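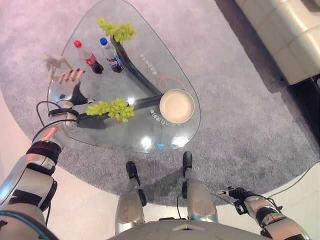
Usmani glass coffee table with dark Y-base, on grey speckled carpet. Bowl, fruit and drinks are not included.

Usmani Coffee Table, Glass, Rounded Triangle

Product group: Living room / Low tables
Maker: Nullell
Sold and delivered by: Amel Home Furniture

The Usmani is a low table for sitting rooms where a rectangular table takes too much place. The top is a triangle, but the corners are made round and the sides are slightly curved, so you can walk past it without hitting your knee on a sharp point. We have sold it in our shop for 4 years and it is still the table we are asked for most often by customers with a corner sofa.

The glass is clear. At the edges it has a light green colour, which is normal for clear glass of this type and is not a fault. Through the top you can see the base, which has three arms going out from the middle. Many customers ask us if the base can be turned under the glass. Yes, it can be turned a little before you put the top down, but please keep each arm directed as shown in the instruction sheet, otherwise the weight is not carried equally.

What is in the box

1 glass top
1 base, dark finish, supplied in 3 arms and a centre piece
18 small clear pads (you need fewer, the rest are spare)
2 keys for the screws
Instruction sheet

Putting it together

Put the base together first, on the carpet or on a blanket. Do not tighten the screws completely until all the arms are in place. Then clean the ends of the arms with a dry cloth, stick on the pads and wait one hour before you lay the glass. The top must be lifted by two persons. Hold it at the corners, not in the middle of a long side, and never stand the glass on its corner on a stone or tile floor.

If your carpet is thick, press down gently on each arm and look if the base is level. On a soft carpet the table sinks in a little during the first weeks, and after this it is good to check the screws again.

Daily use

The table is made for ordinary things of a sitting room: a bowl, some fruit, drinks, magazines, a small ornament. Please do not sit or stand on it. Bottles can be laid on their side, but on such a smooth surface a full one will roll easily, so we advise to keep them upright when there are children in the room. Grapes and other washed fruit leave water marks if they lie directly on the glass. The marks do no harm and they go away with a damp cloth.

Under a ceiling lamp the glass gives a strong reflection. Some people like this and some do not. If it disturbs you when you watch television, move the table a little to one side of the lamp, or use a lamp with a shade.

Cleaning

Use warm water with a drop of washing-up liquid, then a dry soft cloth. Window cleaner is also allowed on the glass, but spray it on the cloth and not on the table, so that it does not run down on the base. Do not use powder, steel wool or the green side of a kitchen sponge. For the base a dry cloth is enough.

Questions we often receive

Is there a smaller size?
Not in the Usmani. Please look at the Gekis side table from the same maker, which has the same shape of top but is higher and lighter.

Can I buy only the glass if mine is broken?
Yes. Write to us with your order number. The new top comes without a base and without screws, but with a new set of pads. In August the maker is closed, and orders for single tops are sent in the month after.

Does it scratch?
All glass can be scratched. Bowls and vases with a rough foot are the usual reason. Put a felt pad or a small mat under them.

Delivery and return

We deliver to the room you choose, also upstairs if the staircase is wide enough. Please open the box while the driver is still with you and look at the edges of the glass. If there is a chip, write it on the delivery paper and we will change the top free of charge. A table which has been put together can be returned only if it is clean and packed again in the original box with all corner protectors.

Page last changed: Feb 24, 2019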